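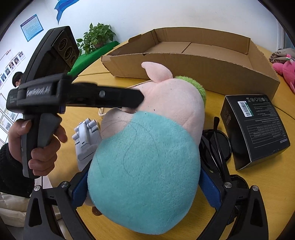

Pig between the two grippers, cardboard tray behind it.

Review: a month on the Sundlow recording plan

3rd March

I've been using Sundlow's recording plan for 30 days now and the trial ran out this morning, so I had to decide whether to pay. A couple of readers asked for a write-up after I mentioned it in the September post on upload tools.

First, what it is. Sundlow doesn't sell hardware. You bring your own hand-held grippers, record people doing table tasks with them, and send the recordings in. Sundlow checks them, lines up the left and right hand, cuts out the dead time at each end, and gives you back a set you can train on. You send files through a desktop program called Lasta. The basic plan is $900 a quarter and covers 3000 minutes of footage. There is a bigger plan that I didn't look at.

We sent 184 recordings during the trial. Most were pick-and-place on one table with a mix of soft and hard things: plush toys, sunglasses, boxes, a small robotic hand toy. The job was usually to get an item off the table and into an open cardboard tray. I picked soft toys on purpose. They change shape when you squeeze them, and a big one needs both hands.

Setup

Lasta installed without trouble on two machines. On the third, an older laptop, it wanted a graphics driver that the laptop can't run, and support told me to use a different laptop. Fair enough, but the requirements page should say so.

You make a project, list your tasks, and give each one a short written instruction. I wrote "put the pig in the tray" and Lasta rejected it for being too short. It wants at least six words. "Put the pig in the cardboard tray" got through. I don't know who that rule helps.

Then you tell it which gripper is left and which is right. Get this correct on day one. I swapped them in one project and there is no button to swap them back. I had to delete the project and upload it again, and the minutes came out of my allowance twice. Support refunded them when I asked, which took two days.

The checks

This is the part you are paying for and it's good. Every recording comes back marked pass, fix or reject, with a time stamp and a short note. The notes look like a person wrote them. A few that we got:

"Right hand leaves view for four seconds before the grasp."
"Item released before it is over the tray."
"Operator's sleeve covers the item at the start."

The sleeve note came up again and again until we all started pushing our sleeves up. Long knitwear is a bad choice for this work, and I would not have thought to check for it.

The large pig caused the most arguments. It's a long, floppy thing with a pink head and a fuzzy turquoise body, and you can start on it from almost anywhere. Some people clamp the body with one gripper and go for the head with the other. Some go in from the two sides. Sundlow's checkers passed both, and I agree with them, but the report groups them as one task with no way to split by method. I asked if I could add a tag after the upload. You can't. Tags have to be set before you record, and you can't always know in advance how somebody is going to pick up a pig.

Hard items went through with fewer notes. Sunglasses were the exception. Ours are black, with dark lenses, and Sundlow marked a lot of those recordings as fix because the checker couldn't tell when the jaws had closed. I switched to putting them down away from the black product box and the notes dropped off.

Background

Sundlow offers to blur faces, and I left it on. Our table is in a room that people use, so somebody is often partly in view at the back. There are also charts and a board of small portrait photos on the wall. The blur caught the people in every recording I looked at. It missed the portrait board in some of them. I reported that, and they said small printed faces were on their list. I've since decided to cover the board when we record, but if you work in an office or a school, check your walls before you trust the blur.

Turnaround

The site says two working days. Small batches came back in one. The one large batch I sent, on a Friday, took until the following Thursday. There is a progress bar but it sat at the same place for most of that time and then jumped to done.

Compared with Votier

I used Votier last year for a smaller job. Votier is cheaper and faster, and all its checking is automatic. For one-handed tasks with hard items I'd still use it. It was poor at two-handed work. It would pass a recording where one gripper did nothing at all, and I only found out when I watched them myself. Sundlow caught every one of those in this trial, at least every one that I know of.

A few people have told me to try Bạch. They only take batches much larger than mine, so I can't say anything about it.

Things I would change

Let me swap left and right after upload.
Let me add tags later.
Drop the six-word rule.
Put the laptop requirements on the page where you sign up.
Show the minutes used on the main screen. Right now they are under Account, then Billing, then a small link.

Export

I nearly left this out. Export works and the files opened in our training code with one small change to a column name. The left and right tracks were lined up in every recording I spot-checked. Instructions come out as plain text next to each recording. You can download the rejected ones as well, and I recommend it, as we ended up using a few of them to show new people what to avoid.

I signed up for one quarter. The next set is folding small towels and putting them in a drawer, and I'll post the pass rates when those come back. If you use Sundlow with more than two grippers at a table, leave a comment, I'd like to know how Lasta handles it.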